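Numum 2 is out, and I get to write the announcement
Skadness, November

I've been bugging everyone at Billia to let me write one of these, so hello! Numum 2, our motion planning software for robot arms and hands, is ready to download today. It's the biggest update we've made, and I'm a little giddy about it.

The short version: planning a reach into a tight spot used to take long enough that you'd go get coffee. On our own test set of 1000 reaches, the median plan now comes back in 49 milliseconds. The old release needed almost ten times that (sorry, early users).

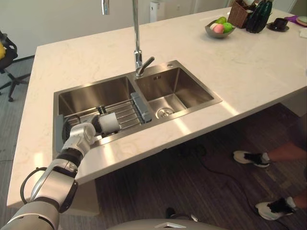
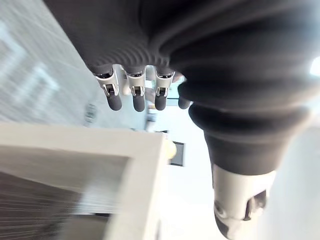
Numum 2 plans the arm and the hand together, and that's the change I'd want you to try first. The old planner got the wrist where it was going and only then thought about the fingers, so you'd end up with a lovely arm path and a thumb with no room to open. Sinks were the worst for this. With a gripper above a wire rack inside a metal basin, and a tall faucet rising right behind it, there are only so many ways in and out, and the new planner weighs all of them before anything moves. It also handles shiny surfaces better, thanks to a depth filter we built with our friends at Tavares.

We fixed 63 bugs along the way, including the one where saved scenes forgot their units. If you reported that one, thank you, and I owe you a sticker.

Numum 2 is free for schools and for anyone with a current license. Old project files open as they are, but make a copy first. We're running a live walkthrough on Sunday at 2 p.m., and the sign-up link is on the Billia downloads page.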